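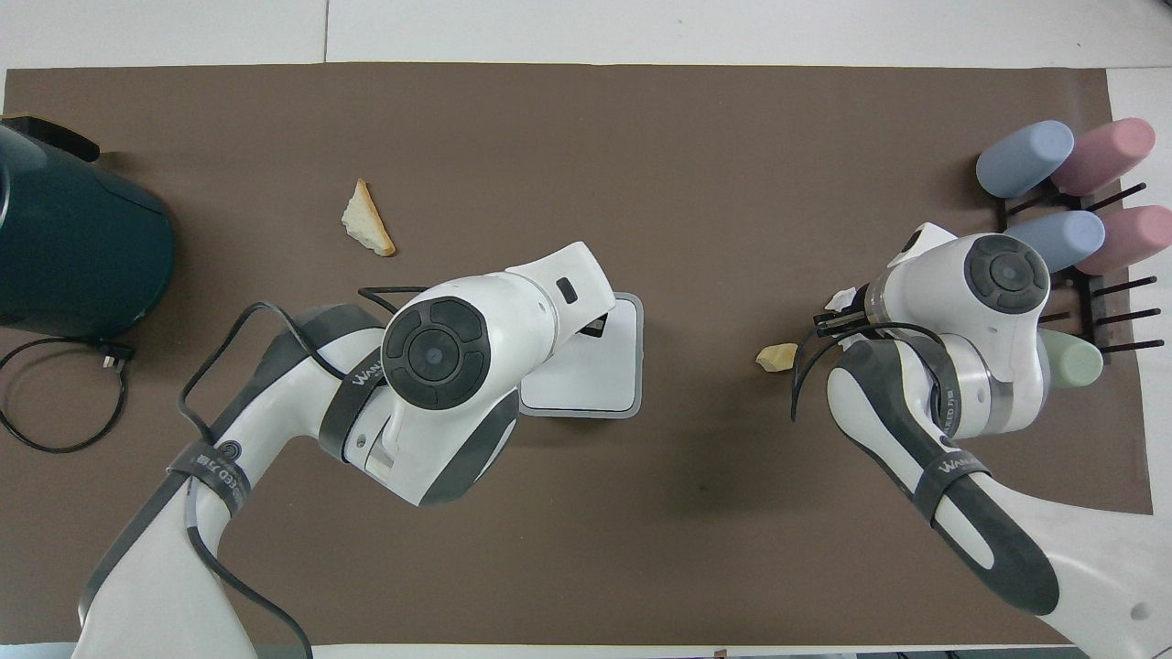 Why bread makes crumbs

Bread is a solid foam. It starts as dough, a mixture of flour, water, yeast and a little salt. The yeast feeds on sugars in the dough and gives off a gas called carbon dioxide. The gas is trapped as bubbles. In the oven the dough sets, and the bubbles become the holes you find in a slice.

The walls between the holes are thin. The soft inner part of a loaf is called the crumb, which is also the word for a small loose piece of it. The outer part is the crust. It loses more water in the oven than the inside does, so it becomes harder and darker.

When you pull a slice apart, it does not split in a straight line. The tear runs from hole to hole, through the thinnest walls. Two things follow: the torn edge is rough, and small pieces drop off. A sharp bread knife with teeth makes a flatter edge, but the teeth scrape off crumbs too.

Crumbs and the table

A crumb weighs very little. A wet crumb sticks to a table, and a dry one rolls or slides. A mat makes the job easier, as the crumbs fall on something that can be picked up and shaken over a bin.

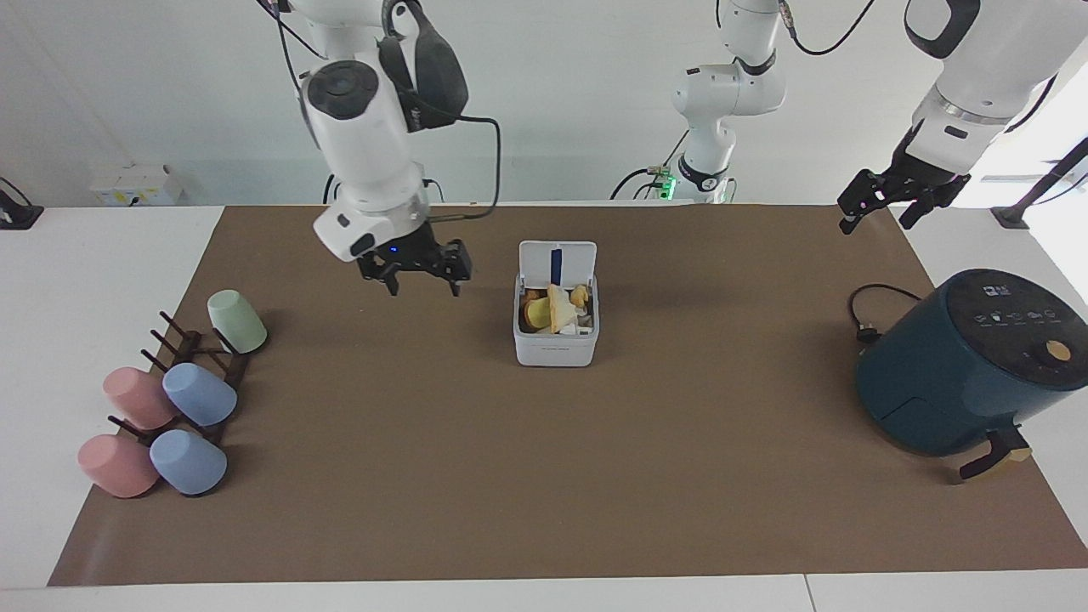

Brown paper mat on a white table, with cups upside down on a wooden rack.

Cups that are stored upside down do not collect crumbs or dust inside. There is a second use for this position. After washing, a film of water stays on the inside of a cup. Gravity pulls it down towards the rim, where it forms drops and falls. A rack with pegs holds the rim off the surface, so air can get in and carry away the rest of the water. This last step is called evaporation.

Try it: the tear test

You need 2 slices from the same loaf and a sheet of dark paper.

1. Leave one slice out on a plate overnight. Keep the other in a closed bag.
2. Tear each slice in half over its own side of the paper.
3. Compare the two heaps of crumbs.

The slice from the plate has lost water to the air. Its walls are stiffer and snap more easily. Put the crumbs in the food waste when you have finished.

Words used on this page

Crumb: the soft inside of a loaf, or a small piece of it.
Crust: the hard outer layer.
Evaporation: liquid water turning into a gas.

Text: Najwa Srour
Page last checked 15 Jun 2026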